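Minutes of the staff and automation catch-up
Lundonwood site, upstairs room, 15/08/2020
Chair: Adanech Asfaw. Minutes: Nesrin Bozkurt, again.
Apologies: the Torkov account manager, who was double-booked with lunch.

1. Previous minutes
Accepted after the word "heated" was changed to "lively".

2. Where the Mercado returns job is up to
Adanech reported that hand sorting stays on the day shift until the end of August. The Trisus arms take over the small accessories after that, and whoever is on small accessories now moves to recording, checking or the dock. Three people have put their names down for recording. One has put his name down for "anything but the dock", and this was noted.

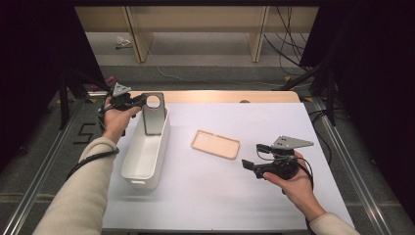

Recording shifts will run for two hours, with a proper break between them. Several people said holding the grippers up is harder on the wrists than packing ever was, and the cables don't help. Adanech agreed that a job with a gripper in each hand and a cable off the back of each, all to deal with a phone case, a phone stand and a white bin, looks easier than it is. She will ask for lighter cables. Wrist complaints go in the injury book and not on the whiteboard.

3. Targets
Management wants 3881 usable recordings before the changeover. We have 1721. Nesrin asked who decides what "usable" means and was told it is being worked out. Dropped items still count as time worked, whatever the software thinks of them. Carried with enthusiasm. 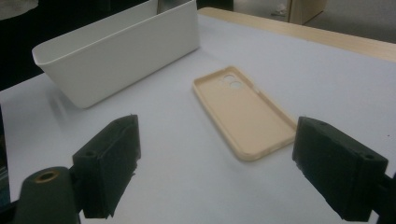
Item 3: phone case on the table, bin behind.

4. Pay and job titles
The title "demonstration operator" was put forward. Someone asked if it came with money. It comes with 77 cents an hour, which the meeting received in silence. Adanech will go back and ask for the dock rate.

Discussion followed on training a machine to do your own job and being thanked for it with a mug. Adanech said no permanent positions are going this year. Asked about next year, she said the agenda was long.

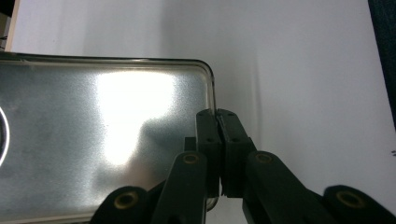

Does anyone on recording lose their old shift pattern?
Your start and finish times stay as they are until the changeover, and any change after that needs four weeks' notice in writing.

5. Other business
The tea room microwave is not part of the automation program. It is just broken.
Nesrin asked that somebody else take the minutes next time. No seconder.

Actions
Adanech: cables, dock rate, a written meaning for "usable".
Nesrin: put the recording roster up by the lockers.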